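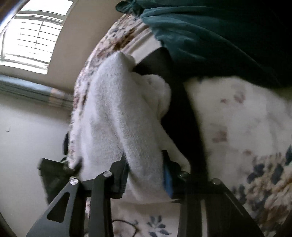
Laundry on the bed, October 2021

I keep reading that folding is restful. Clilano's blog says so, and so does the Nevico storage leaflet that came through the door promising a calmer bedroom in 5 minutes. I have my doubts. The bed is the only surface big enough, so the bed is where it all goes, and you can't lie down until it's done.

The fluffy white cloth is the sort of thing the leaflet wants rolled. Rolled, it takes up as much shelf as it did folded and falls off sooner. Black and dark green things next to it, which I'd keep well away from white in the machine whatever the colour-catcher people claim.

Shirts are worse. The Wakik method has 4 folds and starts with laying the thing out flat, sleeves and all, and smoothing it down. I've tried it on a soft mattress and the creases just move along. A hanger does the same job and I already own hangers.

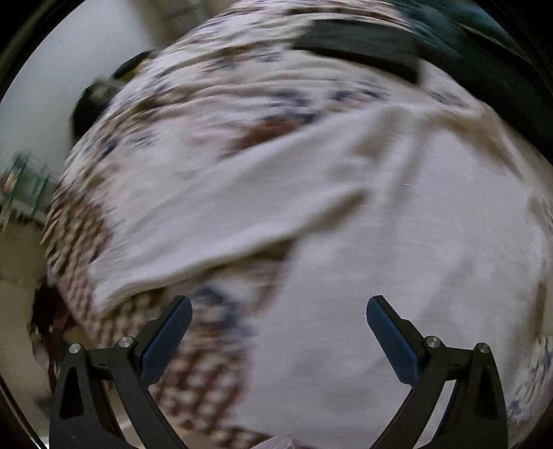
White top, long sleeve, spread out over the flowery bedspread. Still some wrinkles.

More in February, if I've changed my mind about rolling.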